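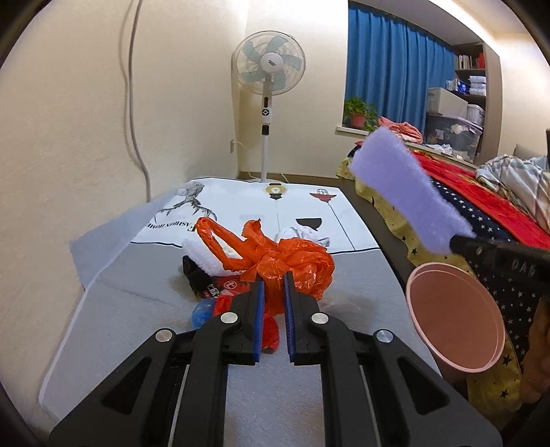

Operations > Cell Maintenance > Minutes

18 December 2022
Posted by: Pasar Cell Maintenance Group

Minutes - hand-held gripper unit, Pasar cell

1. Previous minutes
Accepted with one correction. The linkage inspection interval is 2,000 cycles, as given in the Sodasix setup sheet. The earlier draft had the interval for the fixed unit.

2. Unit status
Cycle counter read 2,723 at the start of the meeting. The inspection is overdue. The unit remains in use for soft goods (bags, cloths, dusters) until the replacement bolts are on site, then comes off for one shift.

3. Finger pads
The blue rubber pads stay on both fingers. Cele reported lower grip on thin plastic bags after the last cleaning and suspects residue from the solvent. Agreed to wipe with water and a lint-free cloth only. Pads are to be changed as a pair, never singly.

4. Linkage and pivot bolts
Play was measured at the left arm with the fingers closed. Right arm within limit. All pivot bolts to be removed, cleaned and refitted with medium threadlocker. The arms must swing freely under their own weight before the cables are reconnected. Torque value to be confirmed by Sodasix - the setup sheet and the spare parts sheet disagree.

5. Cables
The two white cables run down through the linkage between the arms. Concern was raised about chafing at full opening. Flusow proposed a sleeve over the lower section. Accepted for trial, provided the sleeve does not touch either arm through the whole stroke. Check at full open, half open and closed.

6. Zero setting
Finger zero drifted twice in December. Both times the unit had been switched on with the fingers partly open. Start-up card to be reworded: close fingers fully, switch on, wait for the ready tone, then open.

7. Actions
Cele - order bolts and one pad pair, kit 11.
Flusow - fit sleeve, log result on form 35.
Sodasix - confirm torque value in writing.
Pasar - reword start-up card, reset counter after inspection.

Next meeting to be set when the bolts arrive.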